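Against the Morning Routine

By Ettore Marino
15 May 2019

My brother-in-law gave me a gratitude journal for Christmas, and I used it faithfully through most of January. Three things each morning, before coffee. By the second week I was grateful for coffee on five days out of seven. By the third I was grateful for the journal's nice thick paper, and I knew I was padding.

I bring this up because I don't want to be taken for someone who has never tried. I have tried a good deal of it. I have breathed in for four and out for eight. I have sat on a cushion in a rented hall in Gilbert with 20 other people, listening to a bell, wondering whether the man beside me had fallen asleep. (He had. He looked terrific afterward.) I paid for a year of Cidness, the app with the woman's voice and the rain, and I listened to it on the bus until I noticed that I was getting irritated with the other passengers for talking over my rain.

What bothers me is the size of the claim. Sit quietly for a few minutes and you will probably feel a little quieter. Fine. My grandmother knew that, and she did it on the back steps with a bowl of beans to snap. But the claim I keep hearing is much bigger. If I pause properly, at the proper hour, I will sleep, forgive my father, do better work, stop snacking, and become the kind of person other people feel calm around. The emails from Fovarier, which runs the retreats, say their weekend program draws on up to 873 separate practices from traditions all over the world. I have no idea how anyone arrived at that number, and I would love to see the list. I suspect somewhere in the 600s it gets down to different ways of holding a cup.

I wrote to them and asked. The answer thanked me for my curiosity and invited me to notice where in my body the question was sitting.

That answer is what turned me from a tired customer into a skeptic. It is a move you see everywhere once you look for it. You raise an ordinary objection - the price, say, or the evidence - and the objection gets handed back to you as a symptom. You're resisting. You're in your head. There is something you're not ready to look at. Maybe so! I have plenty I'm not ready to look at. But I also asked about a number, and the number is still sitting there.

Jouko Suominen, who has led a Tuesday meditation group for longer than I've been going to one, disagrees with me on almost all of this, and we've argued it out over several lunches. He thinks I'm confusing the sellers with the thing sold. People have sat in silence for a very long time, he says, and the fact that somebody now puts it in a box with a ribbon doesn't change what silence does. He also thinks I quit too early, every time, and that quitting early and then writing a column about it is a hobby of mine. I can't really argue with that part.

Where we part ways is on blame. When the practice works, the practice gets the credit. When it doesn't, the person gets the bill. A friend of mine went through a rotten stretch last year, with a sick parent and a job that kept her until eight at night, and she ended up feeling guilty about her breathing. She had bought the Nasen course, and it asked her to log her sessions, and every evening she looked at the blank squares and counted herself a failure at resting. She needed somebody to drive her mother to the clinic on Thursdays. No amount of attention to the breath was going to produce a car.

I asked Jouko what he would have told her. He chewed for a while and said he'd have told her to skip group and go to bed. I liked that answer a lot, and I told him it would never sell.

He doesn't charge for Tuesdays, by the way. There's a jar, and most people put in 2 dollars or so. The Fovarier weekend is 200 for the deposit alone. I don't believe a thing is true because it is cheap, and I know rooms cost money and teachers have to eat. Still, I notice that the man with the jar promises me less than anyone else I've dealt with. When I asked him at the start what I would get out of sitting there, he said "sore knees, some weeks." I've had those.

So do I still sit? Some mornings. I don't write it down, and I've stopped doing it before coffee, which was always a bad idea. Mostly I look out the kitchen window for the length of time it takes the toast to come up. I think about whatever I think about. Last Friday it was whether the gutters would make it through another winter, and I wasn't serene about it at all.

I would like to hear a teacher stand up in front of a paying room and say that this may do very little for you, and that if it does very little you haven't done anything wrong. I'd probably sign up for that weekend. I might even pay the deposit, though I'd want to know first whether lunch is included, and who counted the practices.

The journal is in a drawer. There are a lot of blank pages left, and the paper really is nice, so I've begun using it for grocery lists.

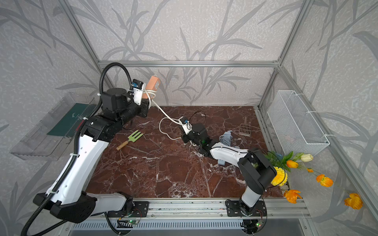
A power strip held up over a marble tabletop, its white cable looped on the surface.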